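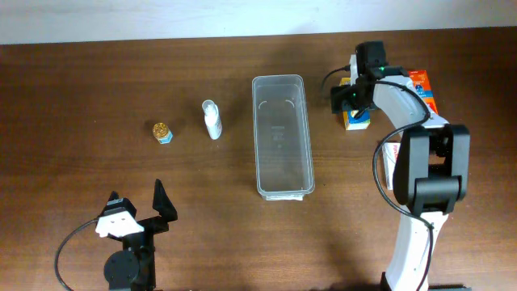
Mesa de triagem: frasco de tampa dourada, spray branco e caixa transparente.

Relatório de progresso – Projeto Villanueva, organização de artigos de higiene e cuidado pessoal
Período: abril
Destinatária: Nelly Apaza, coordenação de financiamento
Data: 2018-05-16

1. Situação geral

O trabalho de triagem dos artigos doados segue dentro do previsto. Até o fim de abril deram entrada 1.463 unidades, entre cremes, sprays e frascos pequenos. Dessas, 424 ainda aguardam conferência de validade e continuam no armário do corredor.

2. Mesa de triagem

A mesa de madeira foi encostada à parede clara da sala dos fundos e passou a ser o único ponto de separação. Antes usávamos duas bancadas e os artigos se misturavam. Os potes baixos ficam de um lado, os sprays em pé do outro, e só depois vão para as caixas. Omprakash Sachdeva pediu que os frascos sem rótulo sejam postos à parte até alguém confirmar o conteúdo – a regra vale desde a segunda semana do mês.

3. Caixas

Compramos 40 caixas plásticas transparentes da Zendia. O modelo orçado no início, da Premier, estava em falta e a troca não alterou o valor total da rubrica. As tampas fecham bem, mas as etiquetas adesivas descolam quando as caixas são empilhadas. Štefánia Polák vai testar etiquetas presas por dentro.

4. Despesas

Da verba de material restam 300 reais, reservados para etiquetas e sacos. Os recibos seguem em anexo. Falta o da entrega, que a transportadora prometeu reenviar.

5. Pendências

Conferir as unidades que estão no corredor.
Definir o destino dos artigos vencidos. Mei-kuen Au consultou a farmácia do bairro e espera resposta.
Atualizar a planilha de saídas, parada desde a mudança de sala.
Pedimos ainda autorização para passar a segunda bancada ao setor de roupas, que já manifestou interesse.

Yeison Condori
Responsável pela triagem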